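Skastport Wrestling

By Yuk-lan Chu
September

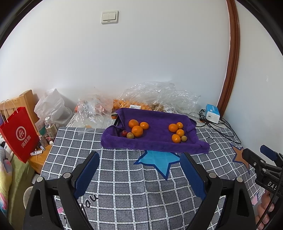 What is Skastport Wrestling? It is a small professional wrestling promotion that runs a weekly Thursday show, best known for its long and much-doubted claims about attendance and television reach.

Skastport Wrestling (often just Skastport) grew out of a touring group called Grovley, which put on shows in seaside halls and leisure centres. The company's own history says it took over Grovley as a going concern. Former Grovley wrestlers have said there was little left to take over apart from a ring, a van and a list of bookings, and no paperwork has been produced to settle the point.

Attendance claims

The promotion's most quoted figure is a crowd of 3,272 for its summer supercard, repeated on posters, in programmes and by its commentators. The hall's own return for the night gives 2,801. Skastport has said the higher number includes staff, guests and wrestlers, which would mean 471 people got in without being counted at the door. Fans who keep records tend to use the lower figure. An ordinary weekly show is said to draw 836, a number that has been given for several different nights and should be treated with care.

Television

The weekly show moved from a 10 pm slot to 8 pm after what the company called strong demand. The channel gave no viewing figures before or after the move. Skastport says the programme won its slot among younger viewers, but has never said which other channels it was measured against. The show was billed as live in its first run, although people who had been in the hall reported seeing the same matches two days earlier. The word "live" was later dropped from the opening titles.

Championships

Two titles are recognised. The main belt is said to descend from an older Grovley title, and the line of champions printed by the company includes a tour of the Far East for which no results, tickets or press notices have been found. Tsz-kin Chung is listed as the longest-reigning champion, but his reign counts ten months in which the promotion ran no shows. The tag team title was first won by Sasa and Man in a tournament final. Their earlier rounds are described in the programme but do not appear on any known card.

Reception

Reviews of the in-ring work have been fair to good, with Chung's matches usually picked out. The booking has been less well liked, especially the habit of ending main events with outside interference and then selling a rematch. A talked-about deal with a larger overseas company has been reported several times, each time from a single unnamed source. Neither side has confirmed it.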